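How Do You Teach a Robot to Pick Things Up?

You have been picking things up since you were a baby. You were terrible at it then. You dropped spoons, you missed your own mouth, and everyone clapped anyway. Robots go through the same stage, with less clapping.

The robotics club at Plimen School meets at four o'clock, when the building smells of floor polish and old sandwiches. This spring the club entered the Vindine Challenge, a contest for school teams. The rules fit on one page. Your robot gets a bin of objects, and it has to lift them out one at a time. You can't help it. You can't shout at it either, although the rules don't say what happens if you do.

Sounds easy? Try this at home. Put on thick oven mitts, close one eye, and ask someone to mix up a pile of toys in a box. Now take out just one. If you grabbed two, or a corner of the box, you are doing about as well as a beginner robot.

A robot has three questions to answer before it moves.

What is in there? A camera can take a picture of the bin, but a picture is only a lot of colored dots. The robot's program has to decide which dots belong together. When two things touch, the program may think they are one very strange thing.

Where should I grab? A cup has a rim. A brush has a handle. A soft toy has no good place at all, or it has hundreds, depending on your mood. A wide, shallow dish is the one the club grumbles about most, because a gripper that comes down in the middle of it finds nothing to squeeze.

How do I get there without hitting anything? The arm has to come down into the bin, past the walls, with its fingers pointing the right way. Walls do not move over to be polite.

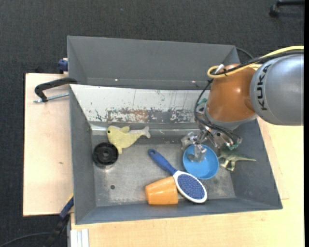 The club wrote its program in pieces. One group worked on finding objects, and another worked on choosing the grab. They named the finished program Custidik, a word that means nothing and was the only one nobody hated.

Then came practice. The club's goal was 500 tries, with every one written down in a notebook. A try gets a check mark if the object leaves the bin and stays in the gripper. It gets an X if it doesn't. There is also a column called "Other," and it filled up faster than anyone had planned.

Why write down the bad ones? An X is useful if you know what went wrong. Maybe the fingers closed too early. Maybe they closed on air, very firmly and with great confidence. If the same mistake turns up again and again, you know which piece of the program to fix. The Myklebust team, who won the contest before, kept going until try number 2149. The Plimen club found this inspiring for a minute and then wanted a snack.

Words to know

Gripper: the part at the end of a robot arm that holds things.

Joint: a place where the arm bends or turns. Your elbow is one.

Grasp: a way of holding something. Also what the robot is trying to do, and what you need to get of fractions.

Try it yourself

Find 2 spoons and a box of mixed small things. Use the spoons as your gripper, one in each hand, and set a timer for 2 minutes. Keep a notebook with check marks and X's — and leave plenty of room for "Other."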